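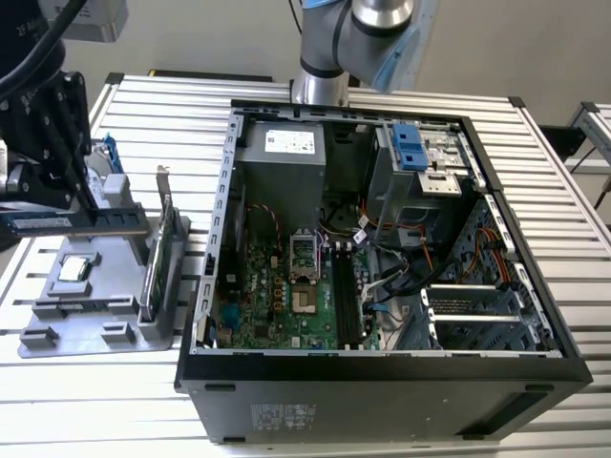
*Side panel off, socket open, memory slots empty.*

September 2023, Tuesday

Spent most of today on the old black tower. It came from the Drekilholm clearance with two others, and I'd put it off since June. The case is heavier than it needs to be, all that sheet metal, but it lies flat nicely and you can get at everything from above.

The power supply is staying in for now. I had meant to swap it, then looked up the price at Arnent and decided the old one can do a bit longer. The board is staying too. What I don't like is the wiring. The orange, red and yellow power leads run up beside the drive cage and the data cables go straight across the middle, so whatever goes in next has to go in under or over them. I'll want ties.

Stock number for this one is 3338. I wrote it in the book under 2715 — the wrong line, so there's a crossing out.
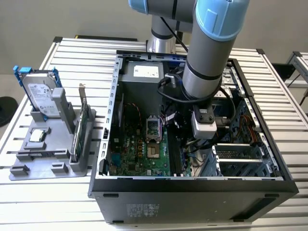 Xie thinks I should do the memory before the processor, as the slots are so close to the socket and there is less to knock while the retention frame is still up. I've always done it the other way round. Might try it on this one and see.

Still to get from Tullness: thermal paste, cable ties (the bag of 300), a blower. Swept up, had tea late, bed by eleven.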